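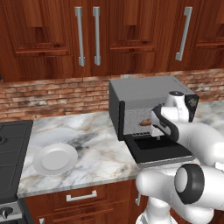
Do you need a different gripper for every kitchen task?

For most of them one decent two-finger gripper will do. Fingertip shape and controller tuning made a bigger difference in our runs than swapping the whole hand.

Kitchen bench gallery – grippers, cameras, controllers

Quick page. Been meaning to put this up since February. It covers the simulated kitchen work so far: same arm all the way through, different hands, different camera spots, two controllers. 704 episodes in the log at the moment, 183 of them at the toaster oven. Everything runs in the Netix kitchen build. Captions and notes are pasted from my notebook so expect gaps.

Toaster oven, door down
White arm in from the right, two-finger gripper just in front of the open oven. Small brown food item on the rack, empty plate out on the marble.

Why the oven
Lots of ways to fail in a small space. The door takes up room in front, the cavity is low, the rack is a mesh and fingertips love to catch on mesh. Arm also wants to come in elbow-first from certain starts and then the wrist has nowhere to go. A gripper that looks great on an open counter can look pretty bad in here. Good test.

Task as written in the config: reach in, grasp the food, back out without touching the door, set it on the plate. Episode ends on a drop, a door contact over the limit, or timeout. Start pose gets jittered every run. Food pose too, but less.

Grippers

Lurkus two-finger
Slim tips. Gets in and out of the oven easily. Closes fast, maybe too fast – with the default force it would squeeze the food out forward like a bar of soap and send it toward the back wall. Dropped the closing speed and that mostly went away. Stayed my default for the oven after that. On plates it's so-so, thin contact, the plate pivots between the tips when you lift by the rim. Swapping in the wide pads fixes the pivot but then the hand is too tall for the rack. Can't have both in one episode yet, tip changing isn't modeled.

Keden two-finger, wide pads
Thicker fingers, long soft pads. Very forgiving. You can be off center by a good bit and it still picks up. Plates fine, mugs fine, drawer pulls very good, best of the lot on the long bar handles. Oven is where it struggles. The pads drag on the rack going in and you get this little stutter as the contact solver fights it. Approaching from higher helps until the knuckle gets to the top of the opening. Would pick this one for a general kitchen if the oven wasn't on the list.

Keden three-finger
Included for completness. Lovely on round things. Did not fit the opening at any angle I tried with the food on the rack. Ran the counter tasks and moved on. Training took longer too, more joints, and the policy spent ages learning to keep the third finger out of the way.

Suction cup, generic
One afternoon only. Plate from above, great. Bread, no. Our suction model is basically a yes/no attach with a distance check so I don't trust the good results or the bad ones. Skip.

Cameras

Wrist only
Great for the last bit of the reach, useless before it. Once the hand is at the opening the view is mostly rack. Policy with wrist only would find the food OK but then had no idea where the plate was on the way back. Lots of wandering.

Fixed, high, looking down
Good for the plate, bad for the oven. Top of the oven hides everything inside it. Obvious in hindsight, I still ran it overnight.

Fixed, front and slightly left
Better. Sees the rack and the plate together. The arm still blocks part of the opening during the reach, depends on elbow pose. With the wrist view added this is the setup I kept. Tried moving the fixed camera 28 mm sideways between training and test, just to see how brittle it was. Success fell off more than I'd like. Now the camera pose is randomized from the start, costs training time, worth it.

Depth
On and off. Clean sim depth is too good, everything gets easier and you learn nothing about a real sensor. Noisy depth on shiny handles was closer to what people complain about. Did not help with the oven. Helped with drawers a lot.

Controllers

Carrillo position controller
What we started on. Stiff, accurate, repeatable. Goes exactly where it's told, including straight into the door. Contact spikes look awful on the plots. For free-space moves I have no complaints, the tracking is tidy and it never surprised me. For anything touching the rack, nope.

Carrillo impedance mode
Same vendor, second mode, much happier in contact. Tips slide along the rack and carry on. Takes tuning though: too soft and the hand sags when it has the food, too stiff and you're back where you started. I ended up with softer in the vertical direction and stiffer sideways, switched over when the wrist crosses a plane a little in front of the opening. Switching inside the cavity made it jump. Don't do that.

Both at the same 3 ms loop delay so it's a fair comparison. Tried with zero delay once and the two modes came out nearly the same, which tells you how much the delay is doing.

Things that went wrong and ate a day

Friction. Default value for the food was the same as the counter. Everything held onto everything. All the early Lurkus numbers were too good and got thrown out. If you have the older spreadsheet from me please bin it.

Door hinge. Door would creep up a hair on light contact and the episode would be scored as a collision later on. Damped the hinge, re-ran.

Plate rim. The collision shape for the plate was a plain disc for weeks, no rim at all. So "grasp by the rim" was grasping air next to a disc and getting away with it. Replaced with a proper one and the plate scores dropped for every hand, Lurkus the most.

Base position. Somebody (me) saved the kitchen with the arm base nudged toward the stove. Half a batch has the reach slightly longer. Those are tagged in the log, leave them out when comparing.

Where it stands

Oven: Lurkus slim tips, impedance, front-left camera plus wrist.
Plates and drawers: Keden wide pads, either mode, camera matters less.
Mugs: Keden wide pads, with the three-finger close behind if you have the patience to train it.
Stove knobs: no winner. Everyting slips. Needs a better twist motion before it says anything useful about the hands.

If I had to bolt one hand on and leave it there, the Lurkus with slightly wider tips. Not a part you can buy as far as I know, so I'm drawing one up. Wide enough to stop the plate pivot, short enough to clear the rack. First version will be clumsy.

Still to do
– Lurkus with the custom tips, full oven set
– same oven task with the door only half down
– camera randomization on the drawer runs, they're still on the old fixed pose
– try a slower approach on the Keden pads, maybe the stutter is just speed
– knobs, again

Using any of this? Friction values and controller gains are in the config folder next to the logs, not in the log files themselves. People keep looking in the wrong place. Next batch goes in Saturday and I'll add the numbers under each hand once it's through.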